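The Repair Evenings of Firthorpe

By Sigrun Viklund

When I moved to Firthorpe, I owned one computer, and it was already old. The fan made a noise like a coffee grinder. I brought it to the shop on Juhl Street, and the man there told me kindly that a new one would be cheaper. I carried it home again on the bus, heavy on my knees.

It was my neighbor Graciela Figueroa who sent me to the old library in Lutmont. On Tuesday evenings the reading room there is given over to people with broken things. You take a paper ticket, you sit, and when your number is called you sit down beside someone who knows more than you. You must hold the screwdriver yourself. This is the only strict rule.

My ticket on the first evening was 37. I waited a long time, and I was glad of it, for I could listen. A boy wanted to save his school essays from a laptop. A retired baker from Brendden had a machine bought in 2000, with all his recipes in it, and he did not wish for a new one. He wished for this one, he said, in the same tone in which other people speak of a dog.

Graciela learned the work from her father, who repaired radios. She does not like the word "obsolete." In her opinion most computers are thrown away because of dust, a tired disk or too little memory, and the owner is too ashamed to ask. She has kept a notebook since the evenings began in September five years ago. The last entry I saw was number 984, a desktop computer that needed only a new power cable.

For my own machine we changed the fan. It cost me less than a lunch. My hands were shaking, and one screw fell under the radiator, where it still lies. I have gone back many times since then, at first with my own things and later with the things of my friends, who now believe that I am an expert. I am not, but I have learned to clean a fan and to read the small print beside a connector.
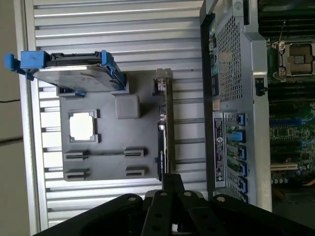
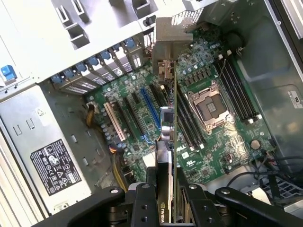 Top: a gray mock motherboard plate on a ribbed aluminum panel. Bottom: an NVIDIA graphics card at an open computer tower.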